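3.2 Gripper upkeep

Most of what we know about keeping the Darnillow cell running was learned from the fingertips. The fingers close on a gray contact pad, and the pads wear faster than anything else on the arm, including the patience of the operators. Early on we changed them when somebody complained. This gave us a replacement interval that tracked Rok Georgiev's mood closely and pad wear hardly at all.

From February we changed pads every 200 grasps, and checked finger closure every 100. The check is dull. The operator closes the empty gripper, looks at the wrist camera view (Figure 4), and compares it with a reference view saved on the day the pads were fitted. If the fingers no longer meet in the same spot, the finger screws are tightened and the check is repeated.
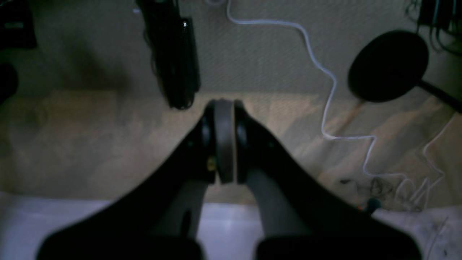
Figure 4. Wrist camera view with the fingers closed.

Of the 11 closure checks that failed, 10 were cured by tightening alone. The last one took almost an entire afternoon, during which the controller was restarted, the Unden driver was reinstalled, and Fadwa Morsy suggested looking at the pad. It had been fitted upside down. We have since added a pencil mark to the spares, and a line to the checklist that we would rather not reproduce in print.

Cable routing was left as it was, for reasons discussed in Section 5.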